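Sofa and floor tidying: your questions

Does a ten-minute tidy really work?
I doubt it. The Dunville flat took me 17 minutes for one sofa, and I wasn't dawdling. Anyone selling you a ten-minute method probably owns very little.

Should plush toys live on the sofa?
Marikar's guide says three at most. I don't see where that number comes from. If people can still sit down, leave them. If they can't, find a shelf.

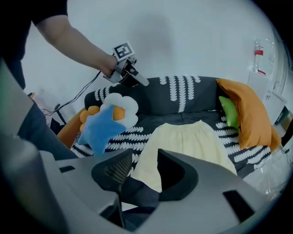 Blue star, flower cushion and a pale yellow cloth on the patterned sofa.

Do I need a special folding board?
No. Gullum sells one, and I used it for 11 days before going back to folding on my lap. The shirts looked the same to me.

What about cloths that end up on the floor?
Pick them up before you do anything else down there. A folded cloth on a rug still gets stepped on, and a dark rug with a pale pattern hides less fluff than the shops claim. 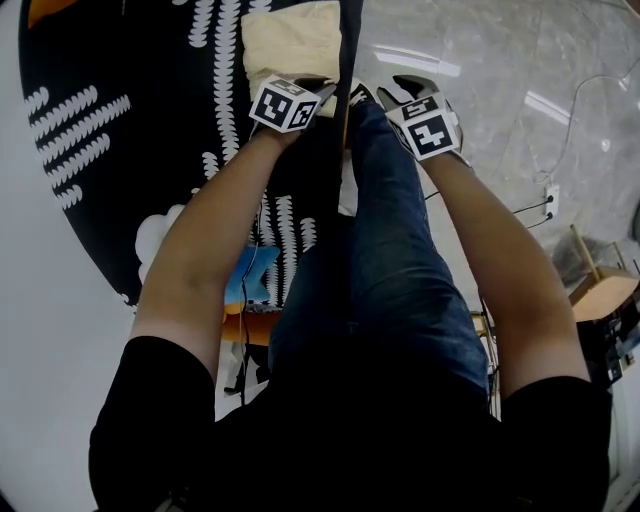 How often should I wash throws and loose covers?
Once a month suits most homes, more often with pets. I'd ignore the weekly schedules, which mostly help the people selling detergent. Check the care label first.

Are lidded storage baskets worth it?
For blankets, maybe. For toys, I've yet to see anyone put the lid back on.

Answers by Chenxi Qiu. Updated 28/01/2026.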